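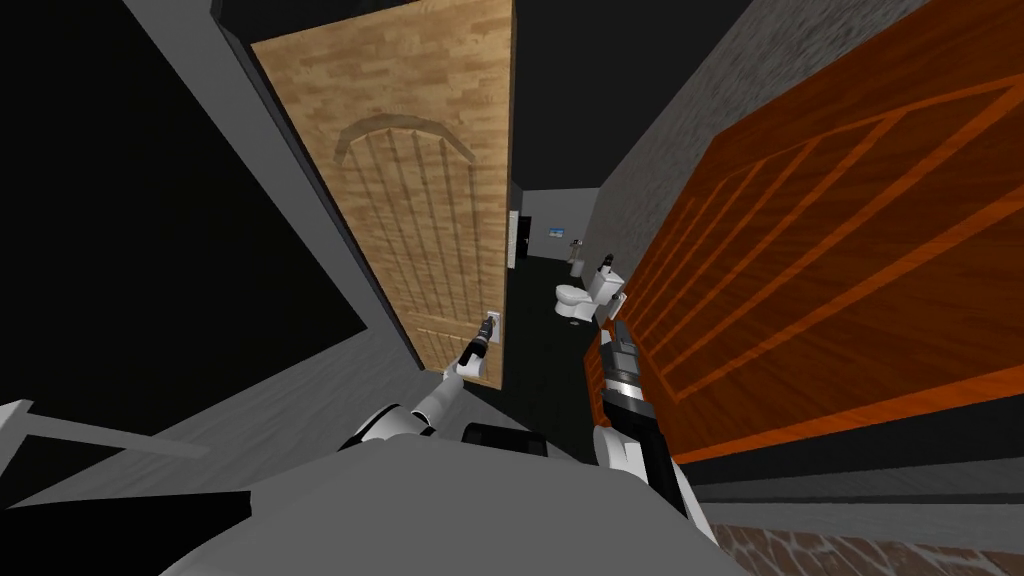 Slide 1. Hello and thanks for having me! I'm going to talk about selling handmade challah covers from a very small shop, and what I'd do differently if I started again. Say where I'm from (Finthorpe, someone always asks).

Slide 2. How it began. I made 4 covers for family, a cousin wanted one, then her whole synagogue seemed to want one. Pass the blue cover round now, and ask for it back this time!

Slide 3. Fabric. I buy my cotton from Tarnen and the lining from Fonseca. Tell the story of the pomegranate print – I ordered 25 metres, it came in upside down to how I cut, and I sold it anyway as cushion backs.

Slide 4. Prices. Covers are £25, postage on top. I used to put postage in the price and people buying two felt cheated, quite rightly. Pause for questions, this one usually gets a few.

Slide 5. Lettering. Always get the Hebrew checked by a second reader before you stitch. I once did a whole batch with a letter missing (show the cover, wait for the groans).

Slide 6. Busy times. Wedding orders pile up from May, so I close custom orders early and put a note on the Gistent page. If time's short, skip to washing instructions: cool wash, iron on the back, no bleach.

Leaflets are by the tea urn.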